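Learn > Shapes and Solids > The Cube

What Is a Cube, and Why Won't It Roll?

Pick up a ball and put it on a table. Off it goes, under the couch, to live with the lost socks. Now do the same with a cube. It sits there. You can leave the room, eat a sandwich, come back, and it will still be sitting there, looking pleased with itself.

A cube is a solid shape with six faces, and every face is a square of the same size. It has twelve edges, where two faces meet, and eight corners, where three edges meet. Grown-ups who like long words call the corners "vertices". If you want only one of them, the word is "vertex", and you may now use it at dinner until you are asked to stop.

Is a box a cube?

Sometimes. A cereal box has six faces too, but they are not all squares, so it doesn't make the team. It is a cuboid, or a rectangular prism if your teacher prefers that. Every cube is a cuboid, but most cuboids are not cubes. It works a bit like magpies and birds. A magpie is always a bird, but a bird might be an emu, and then you have a much bigger problem on your hands.

Why it stays put

A ball touches the table at one tiny spot, so the smallest nudge sends it on its way. A cube has a whole flat face on the table. To tip it over you have to lift it up onto one edge first, and cubes can't be bothered doing that by themselves.

Try it with a block. Push it low down, near the table, and it will probably slide. Push it right up at the top edge and it might topple instead, especially if the table is a bit grippy. Then try standing it on one corner. Go on, we'll wait. (We have been waiting a long while for some of you.)

How to hold one

This sounds like something you don't need to be taught, and you don't. You have been doing it since you were a baby, mostly so you could put the block in your mouth. But have a look at your fingers next time. When you pick up a small cube, your thumb goes on one face and a finger goes on the face directly opposite. Those two faces are parallel, meaning they stay the same distance apart all the way along, like train tracks.

Squeeze on two parallel faces and your fingers push straight at each other, with the cube stuck in the middle. Now try pinching two corners instead. The cube may twist round, or shoot out and hit your brother, which you will say was science.

How hard should you squeeze? Hard enough that the cube can't slip down between your fingers, and that depends on how slippery it is. Rub a little dish soap on a plastic block and try again over the sink. The thing helping you the first time was friction, and you have just washed it off. 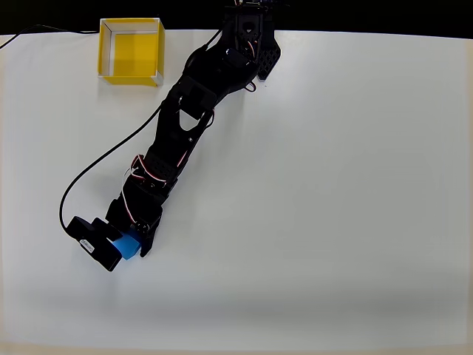 Colour doesn't come into it, by the way. A blue cube is no harder to pick up than a red one, although it may be a good deal harder to share.

Building with them

Cubes stack better than nearly anything. Because the faces are flat and all the same, one sits neatly on another whichever way up you put it. They also fill a box without leaving gaps, which oranges have never managed.

If you want to make a bigger cube out of small ones, you can't simply add one more. The next size up is two cubes long, two wide and two high, and that takes eight of them. After that comes three by three by three, and you need twenty-seven. By four by four by four you are up to sixty-four, and somebody is asking you to clear the table.

Things to try

Find 4 things in your house that are nearly cubes but not quite. Measure them with a ruler and work out which side is letting them down.

Draw a cross made of six equal squares on stiff paper, four in a line and one sticking out on either side of the second square. Cut it out and fold it up into a cube. This flat shape is called a net. You will need sticky tape, and you will stick it to your sleeve at least once.

Put a cube in front of a torch in a dark room and turn it slowly. Its shadow can be a square, but it can also be a hexagon, with six sides. Getting the hexagon takes some fiddling. Hint: point one corner straight at the torch.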